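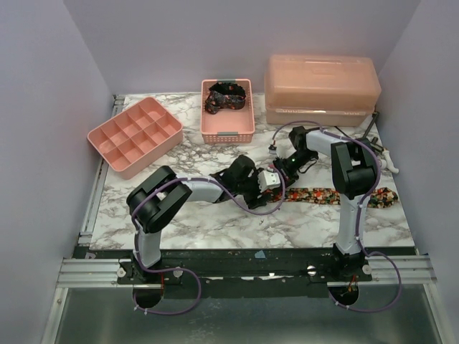
A two-arm workstation at the Narstead shop, with a floral strap on the table in front of the right gripper.

Narstead gets go-ahead for more robot stations

8th March

The robotics shop at Narstead will grow this year, after the Pultley district board approved a spending plan that puts small tabletop robots ahead of one large machine. It's great news for a program that has been stretching its equipment money as far as it will go.

Under the plan, the shop can order parts for 11 more two-arm stations. They will go in over two rounds, the first before summer and the second once the MacRitchie building has its new wiring. Each station gets a pair of arms, a mounting plate, a table frame and low walls on three sides.

The shop had asked in January for a price on a single industrial cell. The quote from Jillance came back well over the limit, and it didn't include floor work or training. Staff went back to the numbers and found that small stations would let far more students get hands-on time each week. The board liked what it saw and voted yes on the first reading.

The budget sets aside $3477 for spare parts alone, mostly motors, gripper fingers and cables. That line was nearly cut in an early draft. Anyone who has waited on a replacement motor in the middle of a term will be very glad it stayed in!

Another 30 percent of the first order is being held back until the opening stations have run for 40 days. If a part wears badly or a cable turns out too short, the shop can change the second order before it's placed. Supplies for the tables come out of a separate classroom fund, and those are wonderfully cheap: plastic trays, mesh baskets, storage boxes and whatever fabric odds and ends people bring in.

Soft items are a big part of the plan. Straps and hair ties bend and bunch up in ways a block never does, so sorting and putting away cloth goods will be one of the main projects for the fall group. Students will write their own task lists, and the best of them will be shared with the other Pultley schools.

There are still a few things to settle. The shop needs more outlets on the north wall, and the first price for table frames didn't include delivery. Staff are also comparing the cost of buying the side walls ready-made with cutting them in the wood shop, which could free up money for an extra set of grippers.

Parts lists for the first round are open for comment at the Narstead front office through the end of the month. Families can drop by during open shop hours to see a station and ask about fall sign-ups.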